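Progress report to Farahani, 2nd September

**Dish handling and storage, Preten site**

Work since the last report in May has gone mostly to the kitchen bench and what sits on it. The three old benches have been cleared out and the first replacement top is in use. The other two are on order through Beseo and we expect to fit them before the end of the quarter.

Spending to date is $3,503. Most of that went on the tops and the wall panels. The remainder covered racks and a set of 40 plates from Cena, which replaced the mixed lot we started with. Having one kind of plate has made it easier to compare one week with the next.

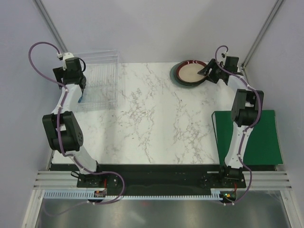

*Bench one, with the clear rack in the rear left corner and a round plate out on the marble-patterned top.*

The rack position is settled for now. We tried it along the front and in the middle, and both left too little room to set a plate down. The back corner keeps the working area open – staff are happy with it and we would like to do the same on the other benches.

Two matters are still open. Clear racks are hard to pick out against the patterned top, and we may ask for a coloured one to try alongside. The written routine for plates also needs a section on bowls, which was left out of the first draft.

Next period:

- fit benches two and three
- trial a coloured rack
- finish the section on bowls and send it to you for comment

No extra money is requested at this stage. If the Beseo delivery slips, we will write with a revised date.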